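Stelau rents out its Driltport gripper pair for 30 days at a time. "Hangers are what customers ask for first," the product lead told us.

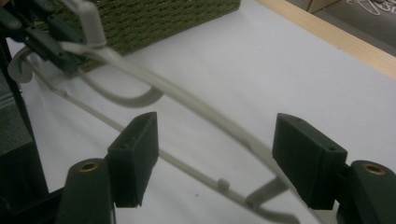
A reader in Campbell had asked us if the pads wear out fast. The answer was "not before 3000 grips - then you swap them."

Setup takes 29 minutes, she said.
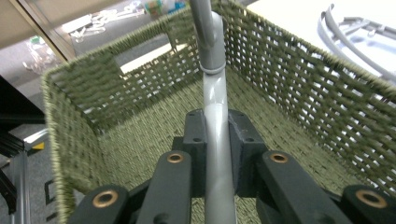
Repairs are done by the customer. "Screws and bushings, that's most of it," she said, and the brass bushings are easy to find at the ends of the links.

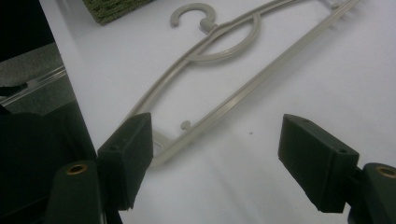

A hanger between the Driltport's finger pads.

She would not give a price for buying the pair outright, only that 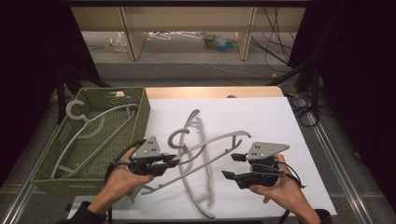 it will be set in September, once Orkidby has returned its units.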